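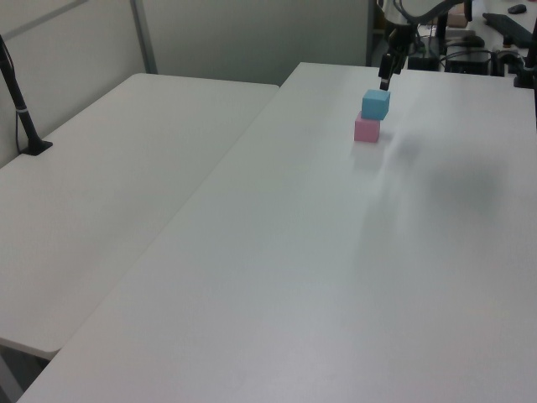

*Foto: Czesław Laskowska / Bondik*

# Arbeitstisch Meda

Meda ist ein rechteckiger Tisch mit großer weißer Platte für Werkstatt, Unterricht und Büro. Auf der hellen Fläche findet man auch kleine Teile schnell wieder, wie die beiden Schaumstoffwürfel in Rosa und Hellblau auf dem Foto. Links daneben steht ein weißer Klapptisch mit abgerundeter Ecke, er gehört nicht zum Lieferumfang.

**Technische Daten**

- Länge der Platte: 193 cm
- Farbe: Weiß
- Artikelnummer: 1430
- Lieferung: in 2 Paketen

Für den Aufbau empfehlen wir zwei Personen. Ziehen Sie die Schrauben am Anfang nur leicht an und erst am Ende fest, wenn der Tisch gerade steht. Zum Reinigen genügt ein weiches Tuch mit etwas Spülmittel – bitte kein Scheuermittel verwenden.

Wir haben seit April mehr als 200 Tische dieser Serie ausgeliefert. Ersatzschrauben und Fußkappen bekommen Sie bei Bartoš, unserem Partner in Prollberg. Dort können Sie den Tisch nach Anmeldung auch ansehen und direkt abholen.

Stand der Angaben: 1. Sep. 2025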